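Gwilliam Court Residents' Association
Minutes of the September meeting

Held in the ground floor lounge, 7:00 p.m.
Chair: Ivana Gallardo
Minutes: Jovita Escobedo
Present: 30 residents, plus four who sent a proxy

1. Minutes of the last meeting
Approved with one correction. Under item 5, the storage locker fee should read "per quarter" and not "per month."

2. Matters arising
The side gate latch has been replaced. The letter to the city about the streetlight on Rullura Street was sent and a reply came back asking for the pole number. Jovita will get it and write again.

The bike room is still over capacity. Tags will go on all bikes, and any bike without a name on its tag by the next meeting will be moved to the basement.

3. Accounts
The maintenance account stands at $3,505 after the August bills. The gutter invoice of $2,858 has been approved but not yet paid, and it will go out this week. Two units are behind on dues and have been written to.

A resident from the third floor asked if the insurance renewal was included in these numbers. It is not. It falls due in the new year and is paid from the reserve account.

4. Shared kitchen
The counters in the shared kitchen came up again. Complaints were about coffee rings, crumbs left after the weekend, and a scouring powder that one or more people have been using on the stone. Ivana read out the care advice from the supplier, Ditanero: mild dish soap, warm water, a soft sponge, no powder and no vinegar. 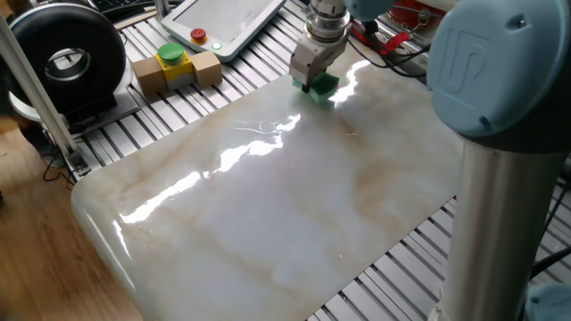 Agreed that anyone booking the kitchen wipes down the counters before handing back the key. The $34 booking deposit stays as it is. A motion to raise it was put forward and did not find a seconder.

The oven door does not close fully on the left side. Ivana to call for a repair quote. The second refrigerator will be emptied at the end of the month, and anything without a name and unit number will be thrown out.

5. Lobby and hallways
Trosoleo has quoted for repainting the lobby and the first floor hallway. The quote does not cover the ceiling. Several people felt the ceiling was the worst part, and the meeting asked for a revised quote before voting. Color choice was put off until then.

The doormat at the rear entrance curls up at one corner and has caught people's feet. It will be taken up now and a new one ordered.

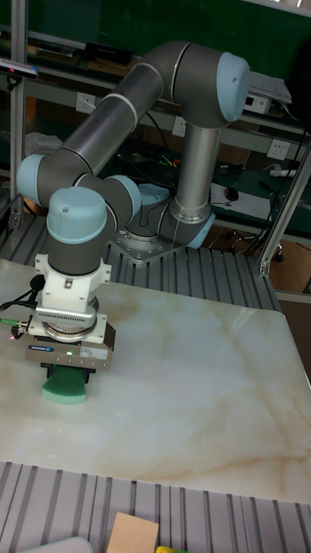
6. Parking
Visitor spaces are being used overnight by residents with second cars. The rule is six hours. It was agreed to put a reminder in the newsletter first and to look at permits if that makes no difference. One resident asked for his objection to permits to be recorded.

7. Any other business
Recycling pickup has moved to the early morning, so bins need to be out the night before.

The lost property box has two umbrellas, a child's raincoat and a set of keys on a blue ring. See Jovita.

Meeting closed at 8:25 p.m. The next meeting will be in the same room at 7:00 p.m. Items for the agenda should reach Jovita a week ahead.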